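Pemari notebook, September
Block set, batch 2, and the mat

Started 9.40. Six cubes from batch 2 out on the mat, unpainted, no wax. Target is the usual pyramid, three at the bottom, two across the joins, one on top. Vivek Tripathi is down for the measuring and I am writing up. 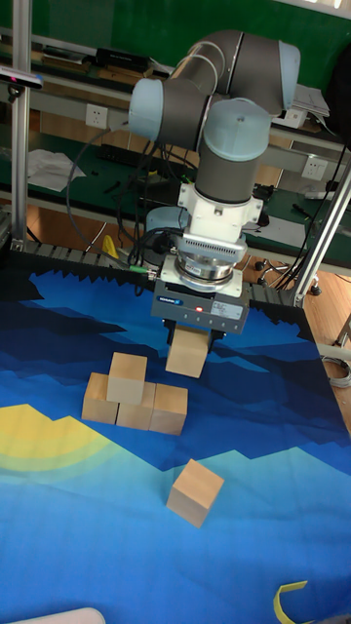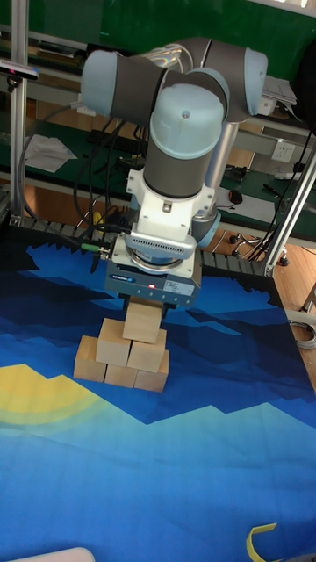
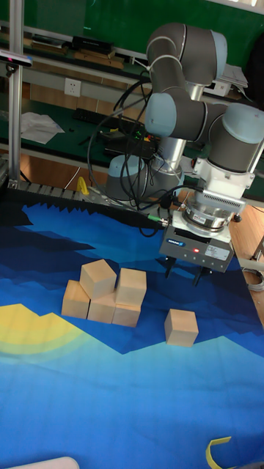 Batch 2 is nominally 33 mm on every edge. Vivek put the callipers on all six before we started. Across the grain they are good. Along the grain two of them are slightly long, which we already knew from batch 1 and put down to the stop on the saw creeping. He has pencilled a dot on the bottom face of the long ones so they can be pulled out later. Nothing is to be written on any other face. Pushpa Dixit wants the visible faces left clean.

A small length error in the bottom row does not matter if the cube is laid with the long side front to back. It matters if it goes left to right, as the row spreads and the two above no longer sit centrally on the joins. A long cube stood on its end is worse again: the next tier rocks. You can hear it if you tap the top cube with a fingernail. Checked by hand on the side bench, with a steel rule laid over the bottom three. The rule showed light under it with one of the dotted cubes stood on end, and no light with the same cube laid down.

Spacing. We have been arguing about whether the bottom three should touch. Written down here so we stop arguing:
- Touching makes a tidy base, but if the middle one is moved the other two go with it.
- A narrow gap is more forgiving to set and the second tier still has plenty to sit on.
- A gap wider than a finger and the upper cube is resting on two thin edges. Stands, but a knock on the bench will bring it down.
Going with the narrow gap. Pushpa agrees. Vivek would still prefer touching and can have that recorded.

Edges. Batch 1 had sharp corners straight off the saw and they bruised each time a cube fell. After a week they looked chewed. Batch 2 had every edge taken down by hand on a sheet of paper on the flat, a few strokes each, then wiped with a dry cloth. Much nicer to handle. The risk is taking off too much, because a heavily rounded cube has less flat to stand on, so do not go past what is on the reference cube in the drawer. Please put the reference cube back in the drawer. It was in the mug again.

Faces are left as they are after sanding. I tried wax on one offcut and it slid off its neighbour at the slightest tilt. Bare wood grips bare wood well enough. If they get grubby, rub them lightly with a clean bit of fine paper. No water, it raises the grain and then they are all different sizes.

Mat. This is the mountain one with the yellow sun. It was chosen from what Cosbridge had in stock and I had doubts about it, mainly that the pattern is busy. In use it is fine for us. The pale wood stands out well against the blues. It is harder to judge by eye on the yellow, where the cubes and the print are closer in colour, and I would rather have had the plain blue under the whole pyramid. Worth trying the base further forward next time and seeing if anyone minds.

The surface itself has a bit of give. Pressed a cube down hard with a thumb and it left a faint square that had gone when I came back from tea. No sign of the mat creeping on the bench. Corners to be checked each morning all the same, the mat was rolled for delivery and may want to curl. Storing it flat is the answer but it will not go in the plan chest, so it stays out.

Dust. Batch 2 still sheds a little when handled. It shows on the dark parts of the print as a pale bloom. Soft brush, towards the front edge, into the pan. Do not blow it.

Cost and supply. Shukla will cut 300 more from the same stock if we order in one go. We have 121 usable from batches 1 and 2 together once the chewed ones are taken out, and most of those are batch 1 with the sharp edges. I think we should ask for the saw stop to be fixed before ordering anything. Vivek will ring them. If they can do the edges as well, get a price, though I suspect it is quicker to do them here over a few lunchtimes. Futus asked to borrow a set, and can have batch 1.

Storage. Loose in the shoebox is no good, they rub and the dust collects in the corners. Pushpa has cut a tray from an old drawer front with strips glued in, so each cube has its own space. The strips are a shade tight at one end. Plane those before the glue gets any harder.

Still to do:
- Measure the rest of batch 2 and dot the long ones.
- Separate box for dotted cubes, labelled.
- Order more fine paper, we are on the last sheet.
- Try the base on the plain blue, away from the sun.
- Decide whether the top cube should be picked for squareness or just taken from the tray. Vivek says picked. I say taken, otherwise we learn nothing about the batch.
- Return the long steel rule to the rack upstairs.

Stopped 12.15. Cubes brushed and back in the tray apart from the two with dots, which are on Vivek's desk.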